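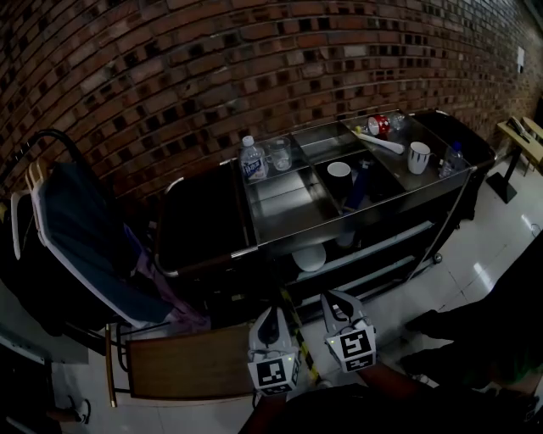
Eusebio Giraldo writes that the cart is the best thing to happen to the break area in years, that people put their cups on it now instead of on the windowsill, and that whoever keeps grumbling about it in this newsletter should try carrying 22 mugs to the kitchen by hand.

Fair enough, I have done that, and I didn't enjoy it. I'm still not sold. A cart with steel compartments looks like a system, and we were told in October that it would work like one: drinkware in one tray, cans and bottles in another, plates down below. What we have is a mug next to a water bottle, a can on its side in with a glass and a second mug, and a plate on the bottom shelf. Someone has put a serving utensil in with the cups. The middle compartment, meanwhile, sits empty, and I've yet to meet a person who can tell me what it's for.

Ramesh Dwivedi's view is that the trays need labels. Maybe. We labeled the shelves in the Imhof room two years ago and the labels are still there, in perfect condition, above all the wrong things. There is already a paper notice on the brick wall, and I would like to hear from anyone who has read it lately.

Hannelore Fankhauser wants to go the other way and buy a second cart. She sent me a page from the Edska catalog with one marked in pen. My worry is that two carts will hold twice as many things that belong in the kitchen. We ran a survey on this and got 73 replies, most of which were about the coffee.

So here's what has been agreed, for what it's worth. Cups, mugs and glasses go on top. Plates stay on the lower shelf. Cans and plastic bottles don't stay on the cart at all, and if yours still has water in it, take it back to your desk. Utensils go straight to the kitchen. Whoever leaves last pushes the cart over to the sink, and please push it by the rail, as leaning on the trays makes everything slide.

The chairs are a separate matter. The recliner can stay folded by the wall when it's not in use, but the path in front of the cart has to be clear enough to roll it out. Same goes for shoes.

We'll try this through the summer. Leopold Oberholzer has offered to draw up a rota if it doesn't hold, and he has asked me to say that he means it. Comments to Severin Auer, please, and not on the back of the notice.

June 22, 2022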